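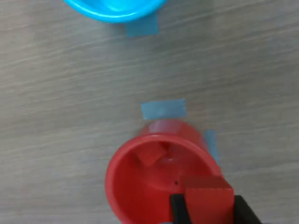

회색 나뭇결 탁자 위의 파란 그릇과 빨간 컵

부타벨 마을 부엌 '식탁 기억' 구술 기록 참여자 모집

부타벨 마을 부엌에서는 집집마다 내려오는 국물 요리와 밥상 차림 이야기를 모으고 있습니다. 올해는 호로베츠 지구에 살았거나 지금 살고 있는 분을 찾습니다. 요리를 잘하지 않아도 됩니다. 어릴 때 먹던 음식, 이름을 모르는 반찬, 명절에만 꺼내던 그릇 이야기도 좋습니다.

모집 인원: 12명
대상: 만 18세 이상, 한국어 또는 우크라이나어로 대화할 수 있는 분
면담: 1인 1회, 두 시간 이내
장소: 스커른게이트 회관 2층 (엘리베이터 있음)
사례: 면담 후 식료품 교환권 지급, 교통비 별도

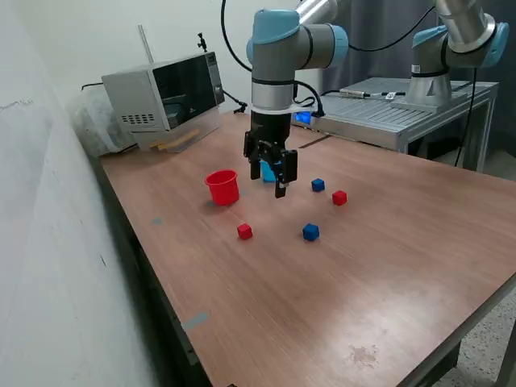
글 올레시아 프로코펜코 | 2024년 10월 1일

면담은 녹음한 뒤 글로 옮깁니다. 옮긴 글은 먼저 본인에게 보내 드리며, 빼고 싶은 부분은 표시해서 돌려주시면 됩니다. 실명 대신 별명을 쓸 수 있습니다. 완성된 기록은 내년 4월에 소책자로 묶어 번사이드 도서관에 둡니다.

신청서에는 이름, 연락처, 가능한 요일, 이야기하고 싶은 음식 한 가지를 적어 주세요. 회관 1층 접수대에서도 종이 신청서를 받습니다. 접수 시간은 평일 오전 11시부터 오후 5시까지입니다. 가족이 함께 오실 경우 신청서는 한 장만 내되 동행인 이름을 모두 적어 주십시오. 통역이 필요하면 미리 알려 주세요.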